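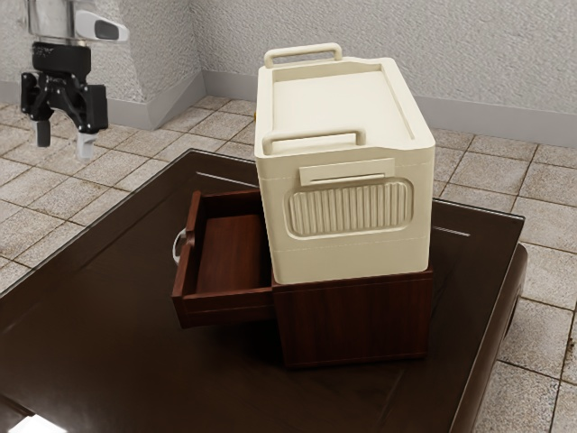

# Community mediation: common questions

Rurow is a small mediation service for neighbours, families and local groups who have fallen out. We also run dialogue evenings and a short training course. These are the questions we are asked most often. The page was last checked on 4th February.

## About mediation

### What is mediation?

Mediation is a structured conversation between people in dispute, run by someone who doesn't take sides. The mediators keep the talk on track and help you work out whether there is anything you can agree on. They don't decide who is right and they can't order anyone to do anything.

### What sort of disputes do you take on?

Mostly noise, parking, boundaries, children playing, pets, shared gardens and arguments inside clubs or places of worship. We also work with families where adult relatives have stopped speaking, and with groups of residents who disagree about something in their area.

We don't take cases where there is current violence or a serious threat of it. If you are in danger, ring the police on 999.

### Do both sides have to agree to it?

Yes. Nobody can be made to come, and either side can stop at any point. If you contact us first, we will write to the other person and explain who we are. The letter won't repeat what you have told us.

### What if the other person says no?

We can still offer you a coaching session by yourself. It covers how to raise the matter again, what you might say and what you could live with if nothing changes. Some people come back to us months later when the other side has had a change of heart, and we will reopen the case without a new form.

## How it works

### What happens at the first visit?

Two mediators will see you at home or at our office, whichever you prefer. The visit takes an hour or so. You tell them what has been going on and what you would like to be different, and they explain the process. They then do the same with the other side, at a separate time.
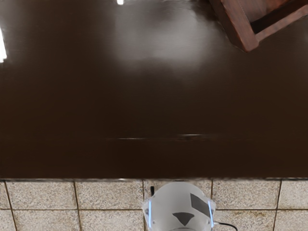 After both visits the mediators talk to each other and decide whether a joint meeting is sensible. Sometimes they suggest carrying messages between the two sides first. This is slower, but it suits people who can't yet face being in the same room.

### How long does a joint meeting last?

Allow three hours, including a break. Each person speaks first without being interrupted. After that the conversation is more open. Most cases need a single meeting, and we will arrange a second if both sides ask for one.

### Can I bring someone with me?

You can bring one supporter. They may sit with you but they don't speak for you, and the other side needs to know in advance that they are coming. Please don't bring a solicitor. If you need an interpreter, tell us when you book and we will find one who doesn't know either family.

### Is it confidential?

What is said in the meeting stays there, with two exceptions. We have to act if we hear that a child or vulnerable adult is at risk, and we have to act if we hear of a plan to cause serious harm. The mediators' notes are destroyed when the case is closed. We keep your name, your postcode, the type of dispute and the outcome.

### Is an agreement legally binding?

No. It is a written record of what you have both said you will do, signed by both of you. If you want something a court would enforce, take it to a solicitor afterwards. We check in by phone six weeks later to ask how things are going.

### What does it cost?

Mediation between neighbours is free. Families and organisations are asked to contribute according to what they can afford, and the amount is settled before the first visit.

## Dialogue evenings

### What are the Lodhi evenings?

Lodhi is our programme of open conversations between people of different faiths and backgrounds. Each series has four evenings, and we ask people to come to all of them if they can. There is a shared meal, a short reading or talk, and then discussion in small groups.

### Do I have to be religious?

No. A good many of those who come have no faith at all. We ask only that you listen as well as speak and that you don't try to convert anyone.

### Are any subjects off limits?

No subject is banned, and past series have dealt with war, asylum, schools and policing. The group leaders will step in over personal insults. They may also move a discussion to a later evening if it needs more time than is left.

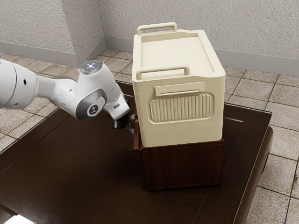

Groups are kept to six people so that everyone gets a turn. If you know someone else who is coming and would prefer not to be placed with them, put a note on the form. You needn't give a reason.

### When is the next series?

The next one begins in July. Booking opens a month beforehand and places usually go to people on the mailing list first. The meal is vegetarian. Please tell us about allergies when you book, as the kitchen can't make changes on the night.

## Training

### How do I become a mediator?

You need to complete our foundation course, called Fenum, and then sit in on cases alongside experienced mediators. No qualifications are required. We look for patience, discretion and the ability to keep your own opinions out of it. The course is taught at weekends and in the evenings.

### Is there anything for schools?

Yes. Temodari is our peer mediation scheme for pupils in Years 5 to 8. Staff are trained first, then a group of pupils, who help with playground quarrels under supervision. Schools should ask us a full term ahead.

## Money and complaints

### How is Rurow funded?

By grants, contributions from organisations and individual gifts. Last year individual gifts came to £3,492, all of which went towards interpreters and travel. We don't accept money from anyone who is a party to an open case, apart from the agreed contribution.

### How do I make a complaint?

Write to the office and mark the envelope "Complaint". Someone who had no part in your case will look into it and reply in writing. Making a complaint doesn't affect any mediation that is still going on, although you may ask for different mediators.

### My question isn't answered here

Ring the office or leave a message with a number and a good time to call. If it isn't safe for us to leave a voicemail, say so and we won't.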